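The Old Tower Project: a gallery of sorts

Hello again! A few of you asked what I've been doing with all those office computers I dragged home in the autumn (my neighbour Vesela was convinced I was starting a museum). So this is the long-promised page about the towers, the parts that come out of them and the parts that go back in. I'm no expert, I just like having a panel off and a cup of tea going cold somewhere safe. I've kept the notes short, or tried to. You know what I'm like.

Where they come from

Most of the towers came out of the Datmont office in Kemeys when they shut the upstairs floor. Solange Guerra rang me and said there were 11 of them sitting in a hallway and did I want any, and of course I said all of them, before working out that I drive a hatchback. It took three trips and one very patient passenger holding a box of keyboards.

They're plain black business machines, the sort you sat beside for years without once looking at. I've grown really fond of them. No coloured lights, no glass, and you can get at nearly everything once the side panel is away.

Laying it down

I used to work on these standing up, leaning in sideways with a torch in my teeth, and I don't recommend it. Lay the case flat with the open side facing the ceiling and life improves straight away! Screws stay where you drop them (mostly), you can see the whole board in one go, and you're not fighting gravity every time you line something up.

Memory is my favourite bit to do and it's where I start everybody off. Touch something metal first, hold the stick by its ends, and keep your fingers off the gold edge.

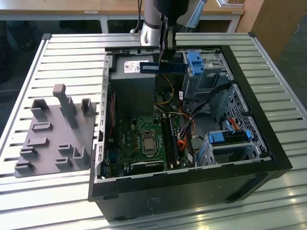
The notch is what catches people out. There's one gap in the row of contacts and one little ridge in the slot to match, and they only agree one way round. If you're pushing hard and nothing's happening, stop and turn the stick around. Then press evenly until the clips come up at the ends. It's a lovely sound, that click, and it took me ages to trust it. Baltazar still presses twice for luck.

Cables, cables, cables

I have a soft spot for a messy cable bundle. Modern builds hide the lot behind a tray and it all looks very clean, but in an old office tower the power leads just wander across to wherever they're wanted, yellow and black and red, and you learn to gently move them over with the back of your hand while you work. I take a phone snap before I unplug anything. The one time I didn't, I spent a whole evening with the front panel pins and a manual I'd printed too small to read.

My other rule is never to pull on the wire itself. Hold the plug, wiggle a little, be patient. Kátia Dantas taught me that one at the Clarkura repair night, after I'd tugged the end clean off a perfectly good drive lead. She was very nice about it.

Dust, and what lives in it

I do the dusting outside, on the back step, with a soft paintbrush and a mask on. Hold the fan blades still with a finger while you brush. The colour of the fluff varies more than you'd think: one machine had a definite shade of green to it, which Valentin put down to the old carpet upstairs. I've also found a paper clip, a birthday candle and half a raffle ticket, number 754. If that's yours, I'm afraid the draw has been and gone.

What happens next

So far 6 of the towers are up and running with fresh drives, and I've put a light, simple system on them that doesn't mind their age. A couple have already gone to students down the road. The rest are waiting on odds and ends, mostly memory, and I'm on the lookout for more of it. If you've got a drawer of old sticks at home, please don't bin them! Pop them in an envelope, write on it what machine they came out of if you remember, and drop it in at mine.

I've also been keeping a list on the Trodix parts board of what I've got spare: drive cages, screws by the jarful, side panels in any colour you like so long as it's black. Have a look before you buy anything new. The next batch of notes should be up in June, and I'm hoping to cover changing the thermal paste, assuming I can find where I put it.

Page last updated 12th May.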